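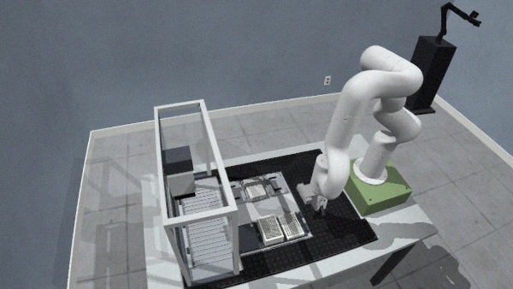 Robot arm gets to grips with the boring bit of lab work

Home News Robots Workplace Letters
Last updated: Thursday, 4.15pm
Reading time: 2 minutes

A robot arm that shuffles plastic plates from one spot to another may not sound like the stuff of headlines, but anyone who has spent an afternoon doing it by hand will want to hear how Plodus has been getting on.

The small automation firm has released the first results from its bench chores project, which asks whether an ordinary arm and gripper can take over the fetching and carrying that eats up so much of the day in a testing lab. The work so far has been done in a computer simulation of the bench, and the early numbers are cheering. Out of 1262 simulated runs, only 304 had to be stopped before the end.

Each run is built from a list of 14 chores. Some are as plain as picking up a plate and setting it down square on a holder. Others are fiddlier, such as sliding one out of a stack of shelves without nudging its neighbours (a job that plenty of people get wrong on a Friday!).

Well plates are an awkward thing to hand over to a machine. They are light, they all look much the same, and a plate put down the wrong way round can spoil a whole batch even though it is sitting perfectly. Plodus says turned plates were its biggest headache in the spring, and that the rows and columns printed along the edges have been a great help in putting it right.

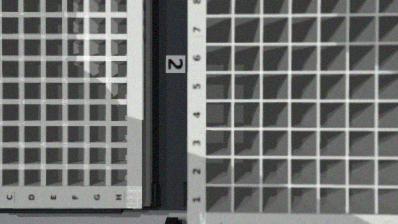 Looking straight down on two gridded racks in the simulation, with letters along the edge of one and numbers along the other.

Partner firm Ahuja, which runs the testing lab at Vurutden, will be the first to try the system on a real bench. Staff there drew up the list of chores and were keen to leave in the ones they dislike most. Loading the shelves came top.

There is still a fair way to go. A simulated plate never has a sticky label peeling off the side, and a simulated bench is never cluttered with somebody's pens. The arm is also slow, and on the fiddly chores a practised technician would beat it easily.

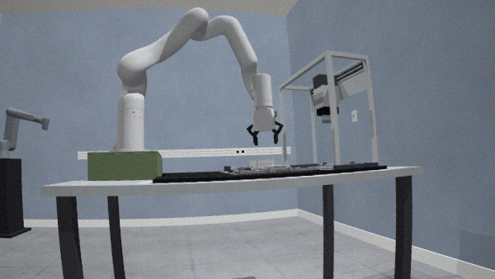
Speed can wait, though, says Plodus. What Ahuja wants first is a machine that can be left with a dull job over lunch and trusted to stop safely if it gets stuck. The firm plans another 499 runs before the move to Vurutden, this time with the plates starting slightly out of place to see how well the arm copes.

And what about chores at home? Plodus is sensibly cautious on that one, as a kitchen changes every hour and a lab bench hardly changes at all. Even so, its sister project, Prillora, is already looking at whether the same gripping routines could put away crockery. The first Prillora tests are due to begin in May, starting with side plates.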